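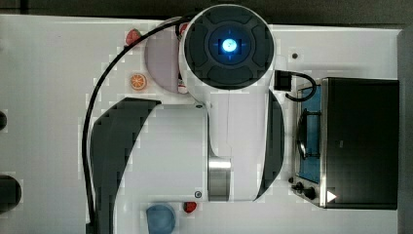

How long should a sourdough starter stay in the refrigerator before it needs feeding again?

Every 10 to 12 days is a good rhythm for a starter kept at normal refrigerator temperature. It can survive longer, but the bread after it will be slow and quite sour.

I bake twice in a month, sometimes less in July when the kitchen is too warm, so my starter lives most of its life in the cold. The method I follow came to me from Alun Gethin, who taught the evening bread course at Howells, and I changed it little by little to fit my own flour.

What you need

A glass jar with a lid that does not close airtight
Bread flour (I use Felska, any strong white flour is fine)
A spoonful of rye flour
Water without a strong smell of chlorine
A kitchen scale

Feeding before the refrigerator

Take out of the jar everything except two spoons of starter. Add 50 grams of flour and 50 grams of water and mix until you see no dry flour. The rye goes in now, if you use it. Put a rubber band on the jar at the level of the dough.

Leave it on the counter only until it starts to rise, one or two hours. Many recipes say to wait until it is doubled and then put it in the cold. I did this in my first year and the starter was always hungry when I took it out. When it goes in young, it has still food for the days that come.

Waking it up

Take the jar out in the evening, the day before you want to mix the dough. On top there can be a gray liquid. Pour it away or stir it in, both are fine. If there is pink or orange color, or fuzzy mold, throw away all of it and wash the jar very well.

Feed it in the same way as before and leave it overnight. In the morning feed it again. After this second feeding it should double in four to six hours. If it doubles, you can bake. If it rises only a little, give it one more feeding and move the baking to the next day. Do not try to save the time here, I tried and I had a flat loaf.

Keeping a reserve

Spread a thin layer of active starter on baking paper and let it dry for two days. Break it into flakes and keep them in a closed envelope or a small tin. My flakes are in an old Brudik tea tin behind the sugar. To use them, cover one spoon of flakes with warm water, wait until they are soft, then feed every day until the starter is lively. For me it took five days.

What to do with the removed part

Mix it with an egg, a little salt and some milk and fry it as pancakes. It also keeps one week in a separate jar in the refrigerator, and when the jar is full I make crackers, thin ones with sesame, baked until the edges are brown.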